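Gedville Residents' Association
Minutes of the January meeting, held at the Andora show flat during its open afternoon
Posted in January by Eimear Ó Briain, minutes secretary

This site uses cookies to remember your preferences. Accept all | Manage settings

Present: enough for a quorum, once those looking at the kitchen had been called back. Treasa Ó Dubhghaill in the chair, or on the arm of it, seating being short.

Apologies: the usual.

1. Welcome and purpose of the visit

The chair reminded members that we had been invited by Phelan, who manage the building, to see the Durkard room robot at work before the association is asked for its view on having one. She asked that questions be kept to the robot. A question was then asked about the bins. It was ruled out of order and will be back next month.

The Phelan representative explained that the robot is meant for the guest rooms on the ground floor, where it would tidy tables, put things back where they belong and report anything missing. Each resident household would pay 7 a month towards it. Members wrote this down with more care than anything else said that afternoon.

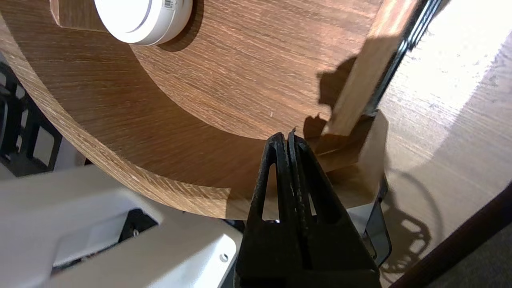 The representative added that the figure was an introductory one. Asked what it would be introduced to next, he said he would have to check. The chair asked for the answer in writing. There are 48 households in the block, and several members did the sum on the backs of their agendas and arrived at several totals.

2. The demonstration

Members were asked to stand in the doorway, which was made for one person, and to refrain from calling out advice. The first of these was managed.

It was explained that small tables are a good test, being low, close to the wall and generally covered in other people's belongings. The representative spoke for some time about reach. A member said her late husband had also had excellent reach and had never tidied a table in his life -- noted, at her request.

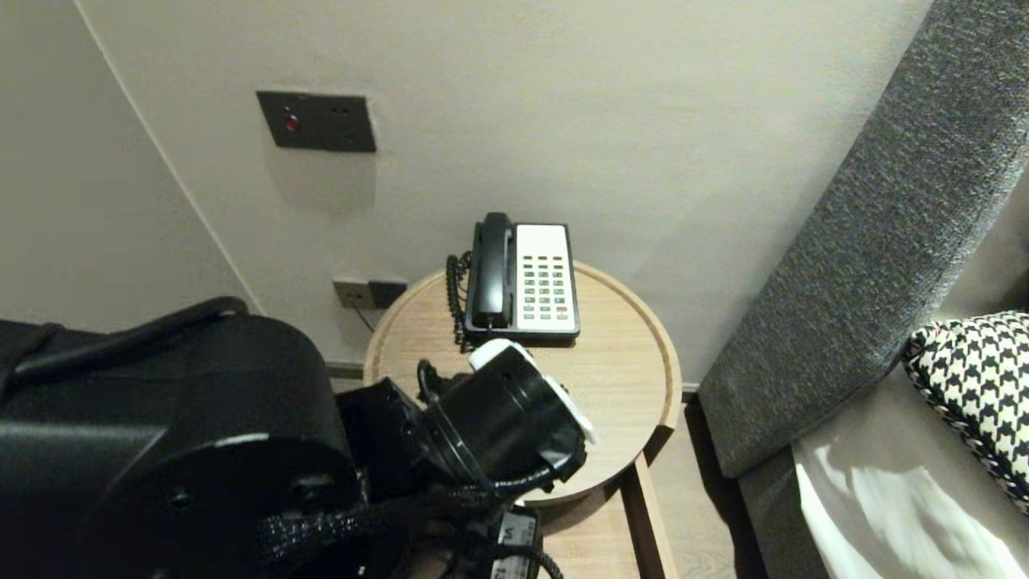 The chair asked how the robot would be told what to leave alone. The reply was that staff would set up each room beforehand and mark certain items as fixed. Several members felt that a corded desk phone should be on that list, given the coiled lead hanging over the edge of the table and the red and green buttons waiting to be leaned on. One member wished to know who would be rung if one were. The representative said the matter of telephones would be raised with Durkard. It was also agreed that guests under thirty would need a leaflet about the phone whatever happened with the robot.

There was some discussion of speed. The chair said it compared well with the lift. A member who had brought a stopwatch was thanked and asked to put it away.

Wall sockets and trailing leads were raised as a separate worry. Phelan's position is that leads will be tidied before any robot is let in. The secretary pointed out that if someone is coming round to tidy up before the robot comes round to tidy up, the association might like to know what that person costs. This was taken as a comment.

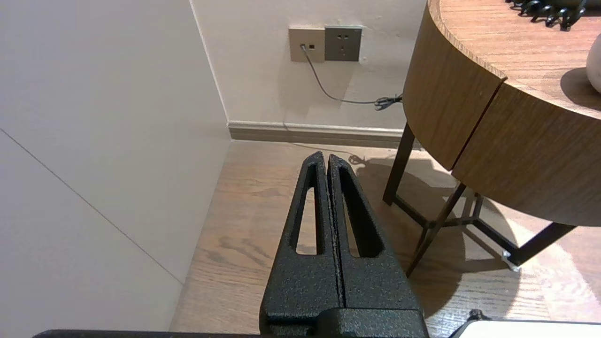

3. Questions from members

Noise: no complaints, though it was hard to judge over the members.

Storage: Phelan propose the cupboard by the back stairs. That cupboard holds the Christmas tree, the folding chairs and 124 unsold copies of the Gedville history booklet. The author of the booklet was present and spoke against.

Breakages: the association's share of any claim would stop at 800. The chair asked whether that was per year or per vase. Per year, apparently.

Night working: none planned. Two members were relieved and one seemed disappointed.

Beds: the robot will not be making them. This went down badly. A show of hands suggested that beds were the only job anybody had really wanted done, and that the side table by the bed could be dealt with by the person lying in it.

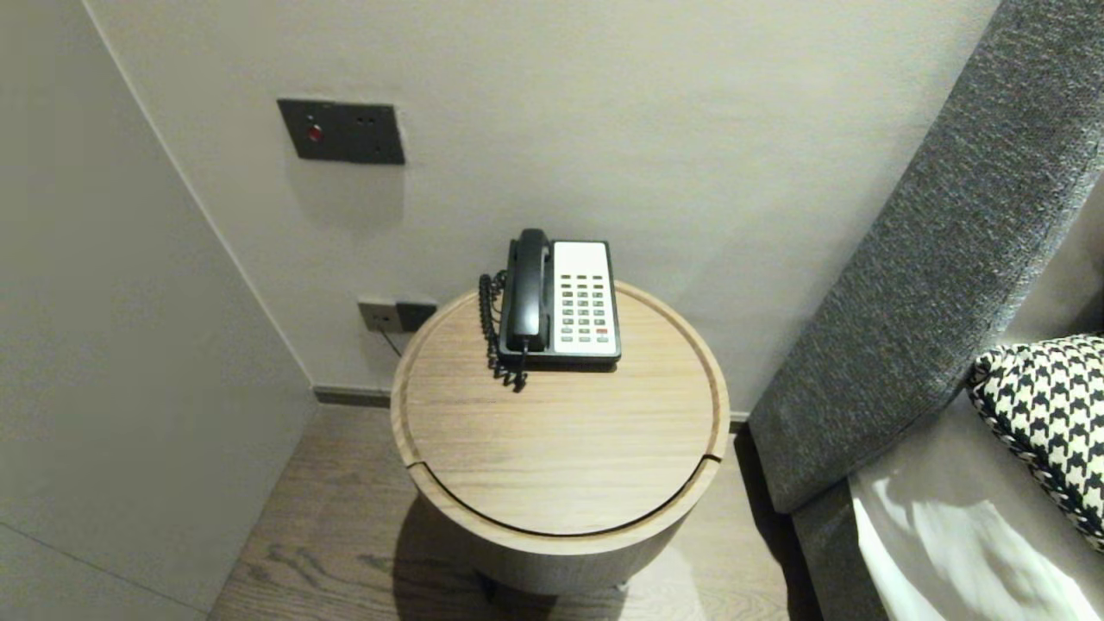 4. Decisions

a) That no view be given to Phelan until the monthly charge is confirmed in writing. Carried.

b) That the back stairs cupboard is not available. Carried, the author of the booklet voting with both hands and being counted once.

c) That the secretary write to thank Phelan for the afternoon and the biscuits. Carried. An amendment to leave out the biscuits fell for want of a seconder.

5. Any other business

The bins. Held over.

Treasa Ó Dubhghaill closed the meeting at ten past four. Next meeting in the usual room, with the usual heater. Would whoever went home with the chair's umbrella please leave it in the porch.

E. Ó B.

Get the Gedville newsletter by email. Enter your address to subscribe. You can unsubscribe at any time.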